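I have made steamed buns three times this month and I'm not sorry! It started with the little electric steamer, which sat in its box from Christmas until May (my own fault, I had decided it would be fussy). Fussy! It has one knob. You pour water in the bottom, set the metal tray in, turn the knob and go find something else to do for a bit.

Mared Price gave me her dough recipe, written on the back of a seed packet, and I've changed it so little that it's still hers. Bread flour works but all-purpose is softer, and softer is what I want from a bun.

- 327 grams all-purpose flour
- 2 teaspoons instant yeast
- 200 ml warm milk
- a spoonful of sugar, a pinch of salt, a splash of plain oil

Mix, knead until it's smooth and a bit bouncy, cover, and leave it until it has puffed up nicely. My kitchen is chilly in the mornings so I give it longer than Mared does. Then shape your buns, let them rest while you wipe the flour off everything you own, and steam.
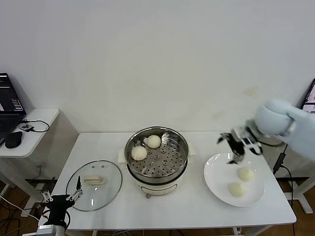
The spacing is the part I got wrong the first time. I crammed the tray full, and what came out was one enormous cloverleaf that had to be torn apart at the table. Delicious, but still. Now I do small batches and keep a plate right next to the pot, so the buns have somewhere to go and I'm not walking across the room with something hot and sticky. I also line the tray with little squares of parchment when the dough is on the wet side. Stiffer dough seems to manage without.

The glass lid is my favorite thing about this steamer. I can peek without letting the steam out, and I peek a LOT. When the time's up I turn it off, wait a few minutes, and only then lift the lid — away from your face, please — and set it down with plenty of room around it. Lift it too fast and the tops can wrinkle. They still taste great, they just look a little tired.

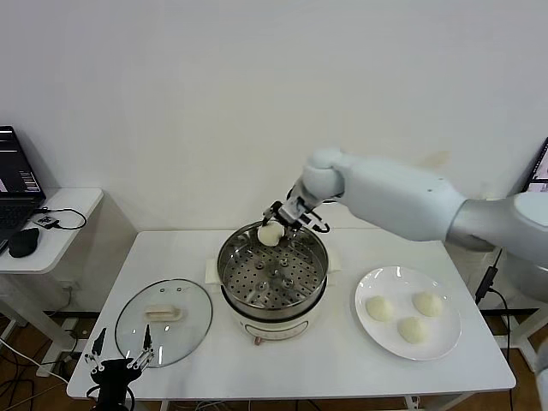 **Leftovers and reheating**

If you have any! Bleddyn ate four standing up and then asked what was for dinner. Cold buns get firm overnight, and a short steam brings them right back to fluffy. I've tried the microwave with a damp paper towel too, and it's fine if you eat them that very minute, but wait any longer and you're chewing on an eraser.

They freeze well, too. Let them cool all the way, freeze them on a tray so they don't stick together, then bag them up. I steam mine straight from frozen and just give them extra time.

Next up is a filled version. Ynyr Powell swears by leek and cheese, and I'm leaning toward sweet red bean, so I'll probably make a half batch of each and report back. If you've got a filling that doesn't leak, please tell me in the comments!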